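3.2 Gripper setup and upkeep

All recordings were made with a pair of hand-held grippers, which we refer to by the project name Vikura.
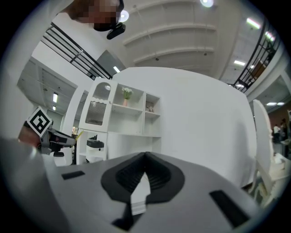

Each gripper carries its own camera, mounted so that the rubber pad stays in view at the bottom of the image. The pad is the part that needs the most care. Dust collects in the fine grooves of the V-shaped notch, and a dirty pad lets small items slip. We wiped both pads with a damp cloth after every 32 recordings and replaced them after 800, or sooner if a groove had torn.

Figure 4. Two grippers in use at the Panasthorpe site. The near one is seen from its own camera; the far one is held in the operator's hand and carries a square black-and-white marker on top.

The marker plate has to sit at the same tilt after every repair. Tania Khan made a small printed jig that holds the housing while the plate is screwed back on. Before we had the jig, one plate went back slightly turned, and 400 recordings had to be corrected by hand.

Camera calibration was repeated each time a gripper was opened – including for pad changes, although these do not touch the lens. Ashraful Dissanayake kept the service log, with one line per gripper per session. Over the 3000 recordings in the Panasthorpe set, the most common fault was a loose cable at the camera end. We fixed it with a short strain relief clip inside the housing, and the later Begum set was recorded with this clip in place from the start.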